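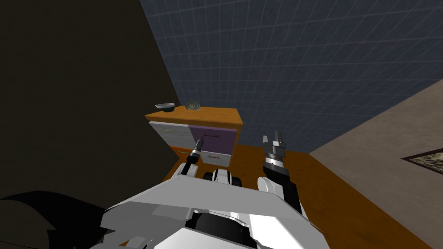
Week 2: Collecting demonstrations in the simulator

Notes by Halima Nnaji, for anyone doing the Arruda assignment

Okay, so last week was all theory, and this week you get to drive! By the end of the lab each pair hands in 25 good demonstrations of the cabinet task. Mojtaba Asadi and I will put everybody's together into a class set of 200, and that's what we'll train on.

First, what I mean by a demonstration. It's one full go at the task, from reset to finish, with the camera view, the joint positions and your commands all saved together. The learner never sees your intentions. It sees what the arms did and what was in view while they did it, so if you wobble, it learns to wobble (ask me how I know).

The task goes like this. There's a bowl and a crumpled grey-green lump sitting on top of the cabinet, and four drawers in the front. Your instruction sheet names a drawer and an object. Open the drawer with the left arm, put the object in with the right, then close up. Please go by the handle colour and the row when you label, e.g. "upper, red handle". Last year half of us wrote "the purple one" and the other half wrote "top right", and poor Aled Bevan spent an afternoon matching them up.

A few things I'd like you to try:

Start from different spots. Reset puts the robot right up close, facing the cabinet, with both arms reaching forward. Nudge the base or the arms a little before you hit record. If every run begins in exactly the same pose, the policy gets lost the moment it's a bit off.

Watch the left gripper. From the robot's own view it can sit right over the drawer fronts and hide the very handle you're going for. I back it off a touch, look, then go in. Slower, but you'll throw out fewer runs.

Don't hover. If you need to think, think before recording. Long pauses teach the arm to stand still, and it's very good at learning that.

Keep some recoveries. Say you miss the lump, then come around and get it cleanly on the second try. Save it! Tag it "recovered" so we can find it later. A run that ends with the object on the floor gets tagged "failed" and goes in the other folder, please don't delete it.

Change the room. The Lerska menu swaps wall colours, tiles and lighting. I'd do a new look every few runs. In the dark-wall settings the shadows get pretty heavy, and that's fine by me.

Before you upload, play back 9 of your runs at normal speed and check the label against what happens. Banafsheh Kermani has the login sheet if yours has stopped working.

Reading for next time: chapter 2 of the course pack, up to the part on action chunks. Bring your worst run along, we'll watch a few together.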